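Right, kettle's on and the rain has set in at Penville, so I'm finally going to write up the antenna swap for those of you who asked. It'll run to a few posts, sorry in advance, I've never been good at the short version.

Background for the new folks. I run a small amateur station from the back of our place, mostly two metres and 70 centimetres, with a bit of listening on whatever else turns up. For years it was all done on a homemade ground plane that my neighbour called the coat rack (fair).

The coat rack came down in June after a windy night, and I decided to treat myself to a proper wideband discone. I ended up with a Draltinen, second-hand, from Florian Kofler over in Pollby, who threw in the mounting clamps and a very good slice of plum cake.

If you haven't met a discone before, it's a disc on top and a cone of rods underneath, and its party trick is covering a huge spread of frequencies without any tuning. What it won't give you is gain. You're trading reach for range of bands, and I was happy with the trade because I like to wander up and down the dial of an evening.

Putting it together is fiddly but pleasant. The rods screw in with little lock nuts, and I'd suggest a dab of thread locker on each one -- mine had none, and one rod had already worked itself halfway out by the time I gave the whole thing a wiggle. Do it over a tray or an old towel, those nuts love a floorboard gap.

Now, feedline. I could talk about feedline until the cows come home. People will spend good money on an antenna and then hook it up with whatever was in the bottom of the drawer, and at UHF that thin stuff eats your signal for breakfast.

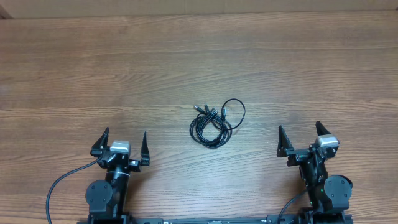

Black cable, coiled up on the table.

For the long run up the mast I went with a thicker low-loss coax and kept the thin flexible stuff for a short jumper at the radio end, where it hardly matters and where a stiff cable would be dragging the set off the shelf every time I turned around.

Connectors next. N type at the antenna, and self-amalgamating tape over the join, stretched properly so it bonds to itself. Start at the bottom and wrap upwards so the layers shed water like roof tiles. Then ordinary electrical tape over that to keep the sun off it. I used to skip that second layer and regretted it every couple of summers!

I also put in a Garg lightning arrestor where the cable comes through the wall, bonded to the ground rod outside. It won't save you from a direct strike and you should still unplug when a storm's coming, but it does bleed off static, and our insurer was pleased to hear about it.

First evening on the air was 11th October. I did a slow scan across everything I could reach, and logged airband traffic, marine, the local repeaters and a very cheerful lady calling a net I'd never heard a peep from on the coat rack. My logbook is up to 1,188 contacts now and she's the newest one in it.

A few of you have been sending me questions on the side, so let me put the most common one up where everybody can find it.
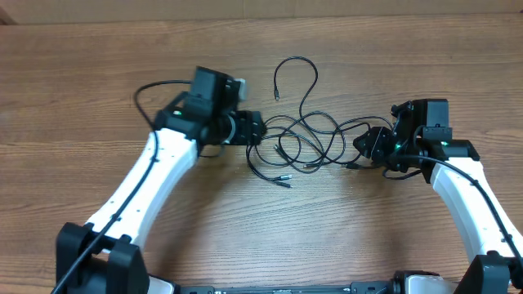 Can I transmit on a discone, or is it only for listening?
Plenty of them are fine for transmitting, but look up the power rating and the bands the maker lists for it, then check your SWR at low power before you turn anything up.

Mine sits at around 2 to 1 at its worst on the bands I use, which the radio doesn't grumble about. If yours comes out a lot higher than the maker says it should, look at the connectors before you blame the antenna. I'd put my money on the plug every time, especially if I was the one who soldered it.

Next job is a small filter for the pager hash that comes in from town. If anyone has built one they're fond of, please send me the drawing, I've got a drawer full of capacitors waiting for a purpose.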